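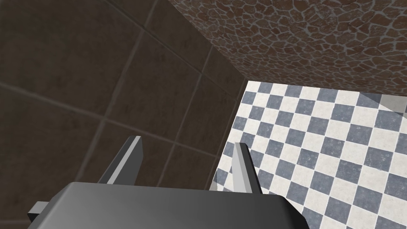

Image credit: Jernis

Bleddyn Meredith has run the attendance office at Trunotbridge College for six years. Last May, 181 of its 1,145 students had stopped turning up.

"Most hadn't decided to leave," he says. "They'd missed a week, then felt daft coming back."

His team now rings home on the second day of absence. Bus fare comes up most often. The Probert fund pays up to £60 a term towards it, though Meredith says the form is too long.

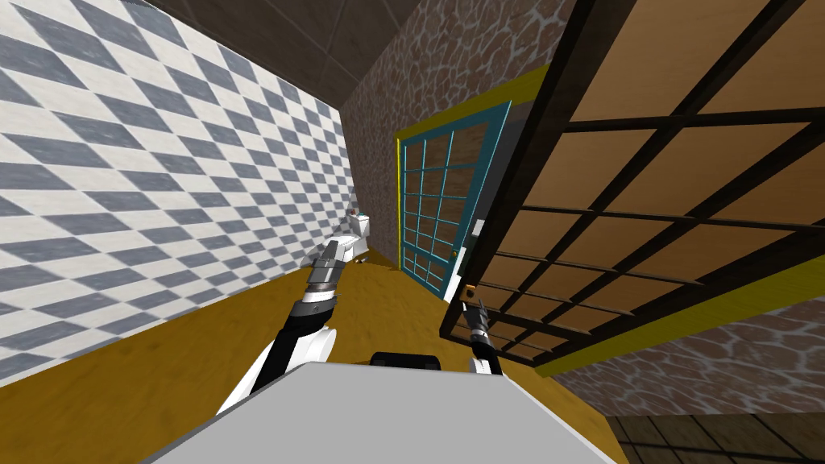

Coming back

Returners start with mornings only, at the Faraton site. "You can't hand a lad 300 pages of missed work and wish him luck," Meredith says. He would like a second tutor there before the autumn.

Filed under: Schools & Colleges, Staying On

Comments (2)

glenys_t: My son went back through Faraton. Mornings suited him.

R. Parry: Is the bus money open to over-18s?

Contact us | © March 2024 | Back to top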